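Opinion

Deposits on cans should be paid per kilogram

9/21/23

Container deposit schemes pay by the unit. Each can is scanned, matched to a register and credited. The method is accurate, and it is also the main reason return machines are slow, costly and often full.

Take the depot at Wellon, which serves 700 households with one machine. The machine accepts up to 100 cans before the hopper must be emptied. In June it was out of service for 328 hours, mostly because of reader faults. A weighing scale has no reader. 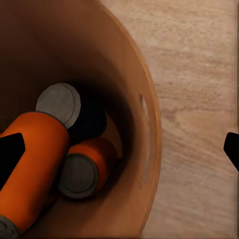
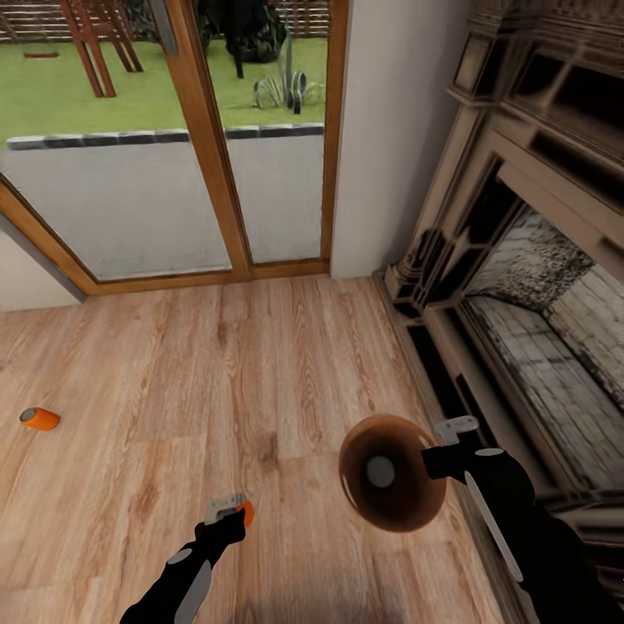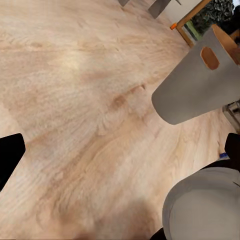 Jasama Review, p. 5

The usual objection is fraud. A bag can hold sand, or cans bought outside the scheme. Both problems exist under scanning too, where barcodes are copied. A density check at the counter would catch the first. The second is a matter of border policy and no machine will settle it.

A stronger objection is that cans differ in mass, so a flat rate per kilogram favours heavier ones. The error is small for aluminium and can be corrected with a separate rate for steel, sorted by magnet. Jodia already does this for scrap.

Mamo is due to renew its machine contract next year. It should ask for a price on scales first.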